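Malto, the second chapbook from Garkport Press, holds 34 love poems in 80 pages. Most are short, unrhymed and written to one person. The kitchen poems are the best of them, with plain words and good line breaks.

The middle section, set on the Derdale ferry, drags. Three poems there end on the same image of rope.
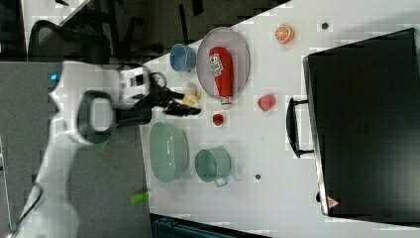 Poetry / Chapbooks

Paper is decent and the type is large enough. My copy cost $13. Buy it for the first half, and read "Thammasiri" twice.

Friday, July 24, 2020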